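On Keeping a Household Record of Water Use
Posted 18th May

The purpose of this post is to set out the method by which water consumption has been recorded at my home since last November, and to state what has been learned from the exercise. Several readers wrote to me after the previous entry on garden drainage, and most of them asked the same thing: whether a meter reading taken once a month is of any use. My answer is that it is of some use, but that a weekly reading is much better.

The meter is situated under an iron cover at the front of the property. Readings are taken in the morning, before any taps have been run, and entered in a ruled notebook. The first entry was 1206 and the most recent is 1332, both in cubic metres. I ignore the red digits, which record litres and are of interest only when a leak is suspected.

A leak was in fact suspected in the winter. The figures had risen for three weeks in succession with no change in the number of people at home. The procedure in such a case is simple. All taps are closed, the washing machine is left off, and the red digits are read twice, with an hour between. If they have moved, water is going somewhere. Ours had moved. The fault was traced to the upstairs cistern, where the inlet valve did not close fully and the surplus was passing down the overflow into the pan.

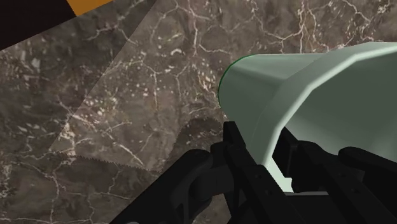
The valve was replaced by Sotiris Ververidis, who has looked after the plumbing in our street for many years and whose invoice, I am pleased to record, was modest. He advised against the cheaper part stocked by Spanos and fitted one supplied by Tirkon instead. I am not in a position to compare the two. The weekly figure returned to its former level and has remained there.

Three further changes were made in the spring. The kitchen tap was given a new washer. The dishwasher is now run only when full, a rule that had existed for some time and had not been observed. The garden is watered in the evening from the butt, and the hose is kept for dry spells. Of these, the last has had the greatest effect on the record, although the season has been wet and a fair judgement must wait.

Readers wishing to begin a record of their own are advised to note the date, the reading and any unusual event, such as guests or a holiday. The remarks column has proved more useful than I expected – without it, the high figure at the New Year would have been a puzzle.

The subject of the next entry will be the water butt itself, including the question of the lid.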